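Friday, February 11, 2022 — Zirkwood library, evening talk, 10 min then questions

START: who here has wallpapered a room? Hands. Who'd do it again? (pause)

- Intro quick. Patterned paper, small rooms. Not paint, skip paint unless asked
- Small print vs big print. Small sprigs forgive a bad seam, big flowers don't
- Belmonte hallway story — keep it short this time!! Pattern drifted 2 inches by the last wall. Blamed the paper. It was my plumb line
- So: plumb line on EVERY wall, not just the first one

Corners. Slow down here, people always write this part down
- never wrap a full width around an inside corner
- cut, overlap a little, start teh next wall fresh
- the mismatch goes in the darkest corner, behind the door if you can

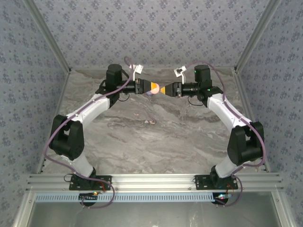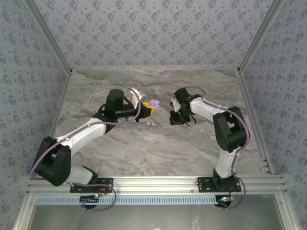 **Yupin Tanasarn**
Decorator and evening class tutor, Zastasholm

Next — paste
- Paste-the-wall is easier for beginners. Say so, don't be snobby about it
- old paste-the-paper rolls need soaking time, read the label
- Wipe seams right away, damp sponge, clean water. Change the water

Buying
- check the batch number on every roll. Consolacion Lacson's bedroom, batch 2306, one odd roll in the lot, one stripe a shade too dark. She said I can tell this one
- buy 2 spare rolls, keep them. Stunon dropped her pattern in January and she can't get more

Color: pale ground, darker print, reads soft from across the room. Hold a sample up at night as well as daytime. Tape it, live with it a week

If time: ceilings (short answer, get a helper)

Pass sample books round, get them BACK before the break. Sign up sheet for the Saturday class is by the door — mention twice, I forgot last time

Questions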